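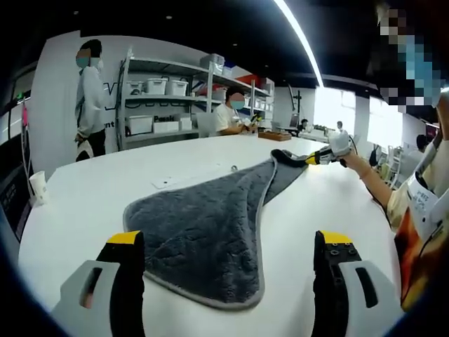

Haruna Honda put it to me in February that anyone can fold a towel, so why would you need 200 recordings of it. She asked it in front of the whole group and I didn't have a good answer ready. Most of this talk is the answer I should have given.

Opening. Say who I am, say Morikawa, say it's a small project. Skip the history of teleoperation. People who want it can find me at the break.

Slide 2. Two ways to show a robot a task

Remote control: the operator sits away from the arm and drives it, watching the arm or a screen. The robot's own joints do the motion, so everything you record is something the robot can do. It's slow, and cloth makes it slower. You can't feel the fabric catch. New operators pinch the table.

By hand: the demonstrator holds the gripper and does the job with it, and the camera goes along. No arm in the room is needed. It's quick to learn, and you can take it wherever the work is. The price is that people make moves an arm can't copy. They lean over, they swap sides, they flick.

Don't read out the comparison. Give them time to look at it.

Slide 3. Why towels

Soft, cheap, never in the same shape twice. A rigid part has a position and an angle and you're finished. A towel has a fold under it that the camera can't see. Thick cloth behaves differently from thin cloth, and a border helps, as it gives the demonstrator and later the model an edge to go for.

We started with boxes at the Lunutdale site and got good numbers on boxes. Then we tried cloth and found out that very little carried over.

Slide 4. What we asked people to do

Spread the cloth. Take a corner. Bring it across. Let go. Go back to the start.

The written instructions were one page. The first version was four pages and people stopped reading after the drawing. Akihiko Oda cut it down, and I'd like to thank him here.

(If someone asks about pay or hours: demonstrators worked in short sittings with a break between. Leave it at that.) 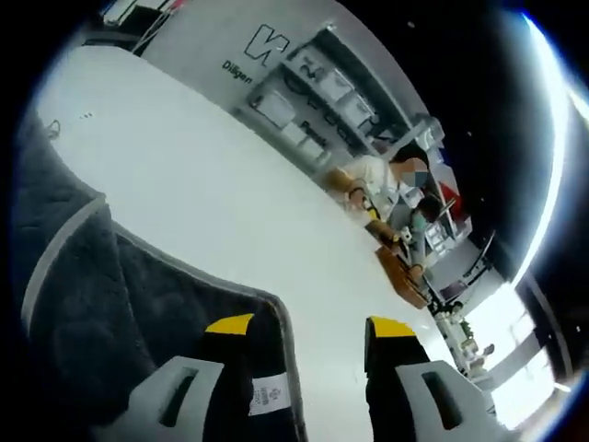

We also told people to pause for a moment with the jaws open before each grasp. It feels unnatural and they forget. Without the pause, the approach and the grasp run together, and when you go through the recording later you can't tell where one ends. Zbigniew Śliwiński went through the early batch by hand and marked every grasp himself. He asked for the pause after that.

Slide 5. What came back

200 recordings by hand. 81 of them went into training. That number gets a reaction, so stop and let it.

Reasons for dropping the rest, in the order they're on the slide:
Tracking lost during a fast turn.
Cloth bunched under the wrist so the camera saw only fabric.
Demonstrator let go early and caught the cloth with a bare hand.
Task finished, but the wrong task.

The third one is the most common with new people. A free hand wants to help. We tried telling them, and telling them worked for a few minutes. Giving each person a gripper for both hands worked better.

Slide 6. Remote control, same task

18 recordings. Fewer because each took so long. Nearly all were usable. Haruto Nagano did most of the driving, and he'd say himself that his last ones look very different from his first ones. Is that a good thing? For the data I'm not sure. The later ones are smooth, and the model never sees how to get out of trouble.

The early, clumsy ones have recoveries in them. A missed corner, back up, try again. We kept those in.

Slide 7. Mixing the two

This is the part I want to spend time on. Training on the by-hand set alone gave a policy that reached well and released badly. Adding the remote-control recordings helped with the release. My guess is that the arm's own timing matters there: how fast the jaw opens, how long it waits. I can't prove it with the data we have. Say so.

Daichi Shimada thinks it's the camera angle and has a test planned. If he's in the room, let him speak for a minute.

Slide 8. Things I'd do differently

Record the failures on purpose, and label them on the day.
Change the cloth sooner. We stayed on one kind for too long.
Check tracking after every sitting. We checked at the end of the week and lost a full sitting that way.
Have the demonstrator watch the robot try the task once before they start. People move more simply when they've seen what the arm can do.

Slide 9. Back to Haruna's question

You need that many because each one starts from a different heap, and because a lot of them will be thrown out. Go to the video. It has no sound, so talk over it. The robot misses the corner on the first try in the clip. Leave that in and don't skip ahead.

Questions. Repeat each one into the microphone before answering.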